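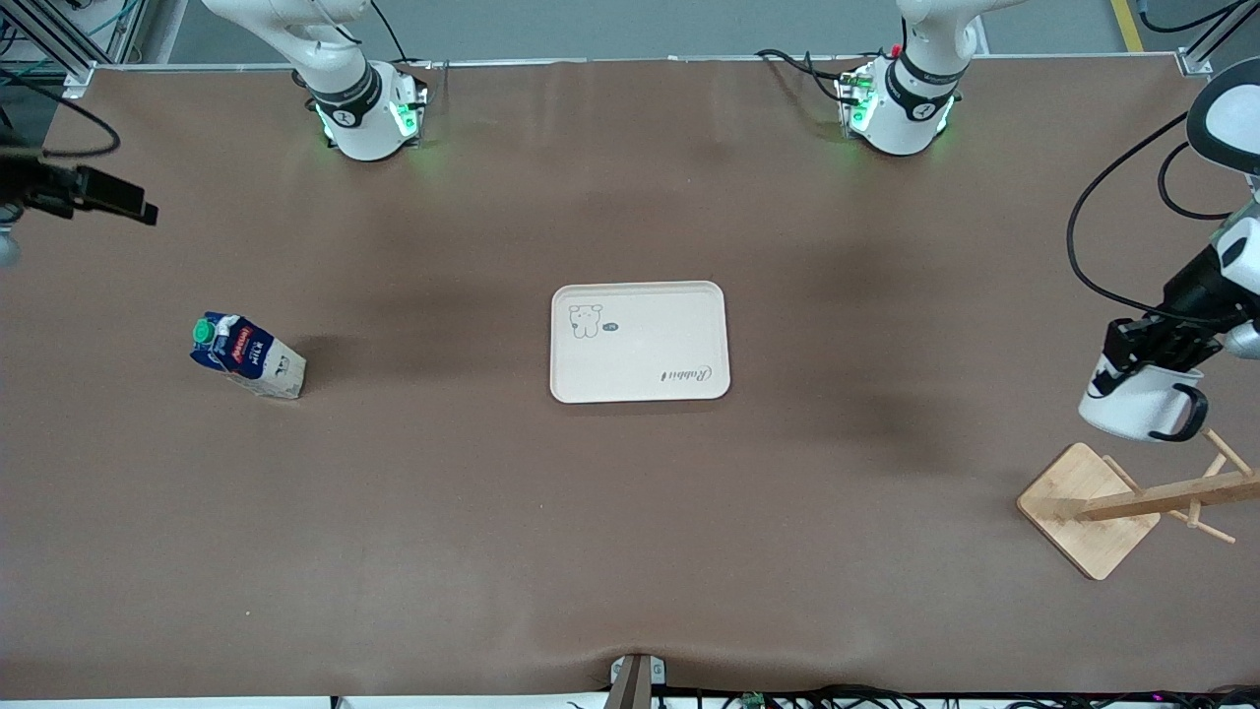 A white mug and a wooden mug tree, with the milk carton over on the left.

Getting your mugs out of the cupboard (and a few other things I've done to my kitchen)

Posted 2024-06-28

I have a small kitchen and too many mugs, and for years they lived in the cupboard over the kettle, stacked two high with the handles hooked around each other. Every morning I'd reach for one and bring a friend along with it. I lost a lovely green one that way, and a chip came out of the tile too, which is still there if you know where to look.

So last November I cleared that cupboard out completely and started over, and I've been meaning to write it all up ever since. Some of this I worked out myself and some of it I stole from people who keep a much nicer kitchen than mine.

Mug trees, and how to pick one

I was snobby about mug trees. My grandmother had one and it fell over if you looked at it. But a decent one takes up less room than a dinner plate, and you can see every mug you own!

Check the base first. Give the top a push with one finger in the store, and if it rocks, leave it there. Then look at the pegs: they want to tilt upward, and they need enough of a gap between them that your fattest mug can hang without knocking its neighbor. Take that mug with you if you can stand the looks you'll get. I did.

Load it from the bottom, and put the second mug on the opposite side from the first. Unload it the same way in reverse. My daughter takes all hers from the left and then wonders why the thing is leaning like a drunk.

Let the mugs dry before they go on. If you hang them dripping, the water runs down the pegs and into the joints, and wood doesn't love that. Mine went a bit gray and furry at the bottom of the post the first winter. I sanded it back with fine paper, wiped on some food-safe mineral oil, left it overnight and buffed it with an old T-shirt. It's had the same treatment twice more and looks better than when I bought it.

If a peg works loose, pull it right out, scrape off the old glue, put a small dab of wood glue in the hole and push it back with a twist. Wipe off what squeezes out. Then leave it alone until the next day (this is the part I'm bad at).

Tea stains

Baking soda and a damp cloth. I know, everybody says it, but make it a paste and use hardly any water, or it just slides around. A spoonful in the bottom of the mug, a wet fingertip, rub. For the brown ring that's been there since forever, fill the mug with hot water and drop in a denture tablet, then go and do something else for 20 minutes. Rinse it really well!

Don't do any of this to a mug with gold on the rim. Warm soapy water and a soft sponge for those, and keep them out of the dishwasher and the microwave both.

Gray scratchy marks inside a white mug usually aren't scratches at all. It's metal from the spoon. A cream cleanser takes them off in no time, and I'd been about to throw out two perfectly good mugs before Zdeňka Beneš told me that.

Milk

While I'm on the subject of tea. The door is the warmest part of most refrigerators, and it's where we all keep the milk, because it fits. Move it to a shelf near the back and it keeps better. My carton now lives behind the butter and we pour a lot less down the sink.

Open cartons pick up smells, so close the top properly, and if yours is the folding kind with no cap, a clothespin does the job. Rinse the empty one out with cold water. Hot water sets the milk and then you've got a smell on your hands by the weekend.

If you've got milk that needs using, it freezes fine. Pour a little off first so there's room for it to swell, thaw it in the fridge and give it a good shake. I wouldn't drink a glass of it, but it's great in pancakes.

Trays

I keep one tray by the kettle with the tea, the sugar and the spoons on it, and when it's time to wipe the counter I lift one thing instead of eleven. Best change I've made in that room, and it cost me nothing, the tray was in the garage. A square of that rubbery shelf liner under it stops it skating about. Another square on top, if your jars slide.

Plastic trays go sticky over time, especially anywhere near the stove. Dish soap won't shift it. Rub in a bit of cooking oil with a paper towel first, let it sit, and then wash it with hot soapy water. Grease takes off grease, which sounded like nonsense to me until I tried it.

What to do with the cupboard

Once the mugs were out I had a whole empty shelf and I'd love to say I kept it that way. It has the flour and oats in it now, in jars, with the use-by date cut off the packet and taped to the bottom. Masking tape peels off clean if you change it now and then. Leave it a year and you'll be scraping.

And go through the mugs before you put any back. I lined up all of ours and let everybody choose two, plus a few for visitors. The rest went in a box by the front door, and Dagmar Machala took most of them for her office, handles and all. The one with the missing handle is holding pens on my desk.

Next up is the drawer under the toaster. I've opened it and closed it again.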